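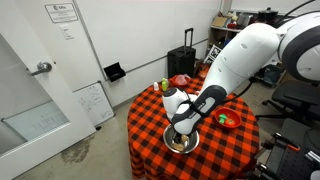 I have a small opinion about how we should teach robots, and it comes from the eggs. In my second year at Saltow I recorded 600 demonstrations by remote control, and for most of this time I believed that a good demonstration is a fast and clean one. Today I think the opposite.

When a person moves the arm from a distance, he does not feel the thing he is holding. He has only his eyes. So he slows down, he stops above the object, he corrects a little to the left. My colleagues on the Perier project wanted to cut these pauses out of the recordings. They said the robot should learn the task and should not learn our doubts.
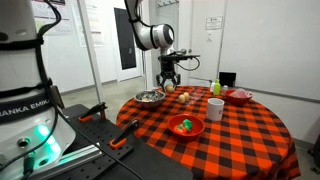 ## The pause is part of the work

I understand this wish, but I do not share it. The moment with the fingers just over an egg is where the person decides. If we remove it, the robot sees only that the hand goes down. It does not see that the hand was waiting until the position was right.

I would also keep the attempts that went badly. In December we had 15 such attempts in one afternoon, all of them mine, and I wanted to delete them from shame. The person who sets the table in the morning did not let me. He was right — a learner who has seen only perfect hands does not know what to do when his own hand is a little wrong.

A bowl makes this more clear. The wall of the bowl is close to the fingers, and the operator must come down inside it without pushing against the steel. Each of us does it in a different way. 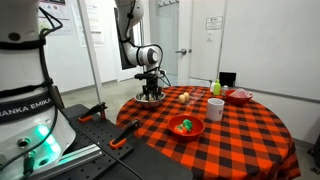 ## Who should hold the controls

At Flinthorpe they let only 3 trained operators record. Their data looks very nice on the screen. I would prefer more people, also slow ones, also people who cook at home and never worked in a laboratory. They know how to take an egg, and this knowledge is older than our software. It costs more hours, and I know that hours are what we do not have.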